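About Plekico

Plekico is a translation and interpreting firm serving hospitals, courts, school districts and city agencies. The company was founded by Lech Szczepańska and Adelino Tavares, who had worked together as staff interpreters at a county hospital and wished to offer the same standard of service to smaller clinics. It remains privately held by its founders.

Our Services

The firm provides in-person interpreting, telephone interpreting and written translation in 38 languages. Written work includes patient forms, consent documents, court filings, report cards, public notices and employee handbooks. Each translation is completed by one linguist and reviewed by a second before delivery. Clients who send repeat work are assigned a project manager, who keeps the approved word list for that account.

Our Interpreters

Applicants must pass a spoken test and a written test in both working languages. Those accepted complete a training course covering privacy rules, note taking, and conduct in medical and legal settings. New interpreters are paired with a senior colleague for their first six assignments. Skills are reviewed again every two years.

Our Offices

The head office is located in the Dudora Building, where the management, scheduling and written translation departments share one floor. A second office, at Iritz, houses the telephone interpreting team and the training rooms.
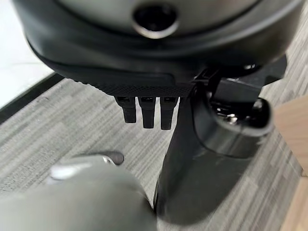
Both offices receive visitors by appointment. Requests for on-site interpreting should be made at least two business days ahead. Urgent requests are handled by the scheduling desk at any hour.

Community Programs

Each July, Plekico offers a free course for bilingual adults who are considering a career in interpreting. Places are limited to eight per session, and preference is given to applicants already working in health care or public service. Applications for the coming course open on 4th January.

Careers and Inquiries

Openings for staff and contract linguists are posted on the Careers page. Questions about rates, contracts or language coverage may be sent through the Contact page. Written complaints are answered by one of the two founders.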